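Grudetby extends meat labeling checks to small retailers

26/07/2020

The Grudetby Food Control Office has extended its labeling checks to butcher shops, market stalls and farm shops selling fresh meat directly to the public. Until now, routine checks covered only supermarkets and wholesale premises.

Under the revised rules, every cut offered for sale must carry the name of the cut, the price per unit of weight, the packing date and the district of origin. Meat sold unwrapped from a counter may be described on a single card, provided the card stands next to the product and can be read by the customer.

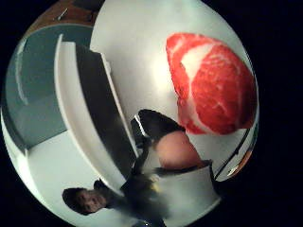 The office reported that 356 premises in the district fall under the extended rules, of which 81 are located in the Carrasco market area. Inspectors will give particular attention to marbled cuts, where differences in price between grades are greatest. A bright red slab with thick white streaks of fat may be sold under several names, and complaints received by the office show that customers are often unsure which grade they have paid for. Sellers who use a grade name must be able to produce the supplier's document on request.

"The customer should be able to read at the counter what the seller already knows from the invoice," said Dorin Crăciun, head of retail inspection at the office. He added that a first visit would result in written advice only, unless the meat on sale was found to be past its date.

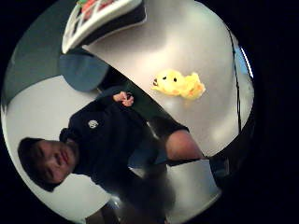 Premises that fail a second visit will be charged a fee of 100 crowns. Repeated failure may lead to suspension of the seller's entry in the district register. Sellers may appeal in writing to the Grallgate branch, which handles all registration matters.

The office received 3945 inquiries on food labeling in the past year. Questions on origin formed the largest group, followed by questions on dates and on the labeling of frozen meat that has been thawed for sale.

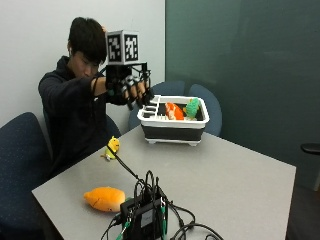 Printed cards meeting the new requirements are available free of charge from the Grallgate branch and from the Pleron information desk during opening hours. Sellers may also prepare their own cards, including handwritten ones. Cards issued under the previous rules remain valid until stocks are used up, provided the district of origin is added in ink.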